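科学角 > 小小工程师 > 机器人怎么想事情

机器人是怎么插网线的？（软件篇）

文：Yara Zein　　三月

你插过网线吗？就是电脑后面、路由器后面那根，头上有个透明小塑料块的。对准，一推，咔哒。两秒钟的事。

可是让机器人来做，得写好多好多程序。

今天就讲这些程序。不讲马达，不讲齿轮，那些下次再说。今天只讲“脑子”。

先认识一下网线头

工程师管它叫RJ45。名字怪，不用背。记住三点就够：

头是透明的。
正着能进，反过来进不去。
背面有个小卡扣，会弹。咔哒声就是它。

家里要是有不用的旧网线，拿来看看。只看旧的！正在用的别拔，不然大人开会会掉线。

第一个程序：看

机器人靠摄像头看东西。但摄像头只会给一大堆小格子，每个格子一个颜色，用数字记下来。就这样。它不知道哪里是线，哪里是桌子。

得有个程序去猜：这一片是插头，那一片是布，那两条是我自己的手指。这个叫“感知”。

怎么学会猜的？看很多图。Rivholm工作室的人给一个小程序准备了680张图，每张都由人先把插头圈出来，程序看一张，猜一张，猜错了就改一点点。再看，再猜。跟你认字差不多，只是它不会喊累。

透明的东西最难。为什么？你想想，玻璃杯是什么颜色？说不上来吧。它后面是什么，它就像什么，再加几道反光。插头的头也是这样。程序常常把反光当成边，或者把真的边漏掉。

所以有个聪明办法：先找好认的。线要是黄色的，就先找黄色！找到黄色的护套，再往前一点点，透明头肯定就在那儿。因为它们连在一起嘛。

还有背景。黑布听起来很好认对不对？全是黑的。可有的黑布会闪，一粒一粒小白点。人一看就知道是布在反光，程序不一定知道，它得学会不理这些白点。

第二个程序：我在哪儿，它在哪儿

看见了还不够。还要知道位置。

机器人心里有一张方格纸，像数学本那种，不过是立体的：左右、前后、上下。插头在哪个格，插座在哪个格，手在哪个格，都要写上。

还有一个更容易忘的：歪没歪。插头就算位置对了，斜着也进不去。你拿铅笔往笔帽里戳试试，斜着戳。戳不进去吧。

位置加上歪的角度，合起来有个词叫“位姿”。姿势的姿。好记。
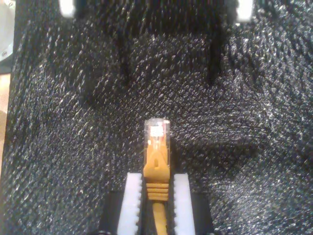 本页最近修改：三月，星期二下午

看黄色的网线，夹在两根白手指中间，手指里边有一排小牙齿。插头朝着正上方，站得笔直，线也正好在两根手指当中。这样程序就轻松多了，歪的角度差不多是零，不用再费劲去转。

再找找透明头里面。下边有几根细细的线，有点红有点橙，隐隐约约的。黄护套上还有一圈圈的棱，程序也可以拿棱来当记号，比透明头好认。

第三个程序：想好怎么走

现在要从这儿走到那儿了。直着冲过去？不行。

中间可能有东西挡着，手腕可能拧不过来，线也可能缠住。所以手还没动，程序先在“脑子里”走一遍。走不通，换一条。再走一遍。这叫“规划”。

你在迷宫书上先用手指比划，再用笔画，就是在规划。

写Hurkdale的人给路线定了规矩：离插座远的时候可以快，离近了必须慢。他们那个程序把最后一段切成30小步。走一步，看一眼，再走一步。很像晚上摸黑上厕所，快到门口就开始慢慢挪。

对了Hurkdale是个规划程序的名字，不是人名，前面忘了说。

网线还有个麻烦，它软。手指夹住的只是一小段，后面拖着长长的一条，会弯会晃会拽。硬东西好算，软东西难算，到现在大人们也还在研究。

第四个程序：手上的感觉

快插进去的时候，眼睛反而帮不上大忙了。手指和插头自己就把洞给挡住了。你自己插的时候不也是这样？最后那一下是靠手感的。

机器人的手感是这么来的：有些机器人带着力传感器，能量出手上受了多大的力。程序每秒要读好多好多次，边读边想：

没什么力？还没碰到，继续。
前面顶住了？可能撞到边，停，退一点。
左边有力右边没力？偏了，往旁边挪挪。
突然一松？可能卡进去了！

这种一边量一边改的做法叫“控制”。你骑自行车就在做控制，歪左边一点就往右扶一点，自己都没发觉。

撞到边以后怎么办，有个好玩的办法：画小圈圈。轻轻顶着，绕一个小圈，再绕一个大一点点的，一直到掉进洞里。你晚上用钥匙开门，看不见锁眼，是不是也会这么蹭来蹭去？一样的！

第五个程序：管事的

前面四个程序谁先谁后？谁来喊停？

要有一个管事的。Clandenmont小组把自己的管事程序叫Bandara。它手里有张单子，大概长这样：

找插头。找到了吗？没有就再找。
夹住。夹稳了吗？没有就松开重来。
走过去。路上碰到东西就停。
插。插不进就退出来，再试。
试了11次还不行，叫人来。

最后一条很重要。一个好程序要知道什么时候该停，一直硬插，插头会坏的，插座也会坏。

单子里好多“吗”，你发现没有？每做一步都要问一问自己做好没有。写程序的人管这个叫“检查”，刚学编程的小朋友最容易漏掉的就是它。（我也漏过，结果机器人夹着空气走了一路，还很认真地把空气插进了插座里。）

自己试一试

需要：一支笔，一个笔帽，一个朋友。

你闭上眼睛当机器人。朋友当程序。朋友只能说这几个词：左、右、前、后、上、下、停。别的都不许说。“往那边一点”也不行！机器人不懂“那边”。

看看多久能把笔插进笔帽。

然后换一换，朋友不说话了，你还是闭着眼，光靠手感。哪个快？

再难一点：朋友说话以前，要先数到三。真的机器人也会这样，看到和动起来之间总会慢一点点，慢多了手就会晃来晃去。玩的时侯你就明白了。

笔头要盖钝的那边，别拿尖的对着人。

几个词再看一遍

感知：从一堆格子里猜出有什么。
位姿：在哪儿，歪没歪。
规划：先想好路再走。
控制：边量边改。
检查：做完问一句，好了吗？

有小朋友写信问，机器人插网线的时候会不会紧张。不会。紧张的是旁边写程序的人。

还有人问，机器人能不能用蓝色的线。能啊，不过要是程序只学过找黄色，就得重新教它，多给它看些蓝线的图。白色的线更麻烦一点，万一手指也是白的，就容易分不清哪个是线哪个是手。你要是写程序的人，会怎么办？换手指的颜色？贴个贴纸？还是找形状不找颜色？都可以，写下来寄给我们。

下一篇讲机器人怎么拔网线。拔要先按住那个小卡扣再往外拉，两件事得一起做，比插还难一点点。

联系我们：科学角编辑部　|　版权所有，学校课堂可自由打印　|　回到顶部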